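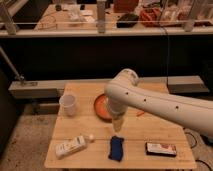

Fig. 2. Table before sorting: cup, plate, box, folded cloth, phone or phone case.

Week 3 handout: Clearing a small surface

Okay, so last time we talked about closets and I promised you something smaller. I picked a tabletop because everybody has one that collects stuff, and because you can finish the whole exercise before your coffee goes cold. Keep Fig. 2 next to you while you read – I'll keep coming back to it.

Start with families. Before you touch anything, say out loud what belongs with what. My first pass on this table goes like so:

Kitchen: the white plastic cup and the orange-brown plate (call it a shallow bowl if you like, it goes to the same shelf for me).
Fabric: the navy cloth.
Paper and packaging: the white box with the gray and red printing.
Pocket things: the black phone, or phone case.
Don't know yet: the small orange thing near the plate, and the little round white cap or ball up against the box.

I love that last family! Augustina Alhassan, who taught this course before me, called it the Doloron pile, after the street she lived on, and the name stuck. You're allowed a Doloron pile. You're not allowed to leave it overnight.

Now the order. I go fabric first. A dark cloth on pale wood grabs your eye, so moving it makes the table feel half done (cheap trick, works on me every time). Then kitchen things, in one trip, cup on top of the plate if the cup is empty. Pocket things go last so you don't lose track of them under something else.

About that cloth – folded doesn't mean put away. Manolis Drakos and I argued over this in October and he still thinks a folded cloth can live on a table. Fine, if it's the cloth for that table. Otherwise it gets a drawer.

Boxes: open before you decide. If you're keeping it, square it up with the table edge, because a box lying diagonally invites more things to lean on it.

For next session
Pick one surface at home, no bigger than a card table. Write your families down before you move anything, then sort. Bring the list, including whatever landed in your Doloron pile and where it finally went. Reading is the Tamadcombe packet, the section on shelves. We meet in room 424, same time.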